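8/12/23 - Clovemside forecourt, pump calibration

Pump 2 re-tested after the Tinar meter swap. 13 draws, all within tolerance. Totaliser read 2,206 at the start. Left the old seals in the tray for Begović.
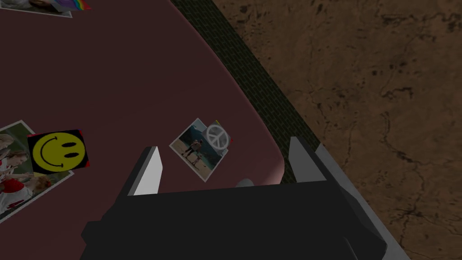
Render, maroon top with rounded corner.

Pump 4 still slow on diesel - around 90 seconds for the test can. Filter changed, no difference. Suspect the Plamier check valve. Spare on order.
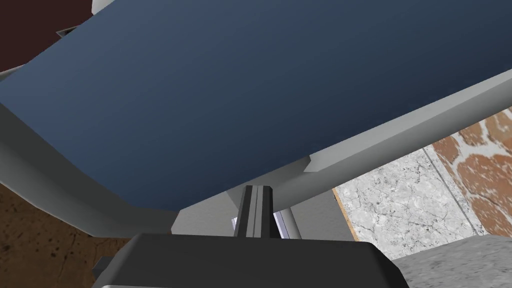 Render, blue panel and light grey rail.

Next: repeat pump 4 with the new valve, 10 draws at full flow. Full re-verification due February.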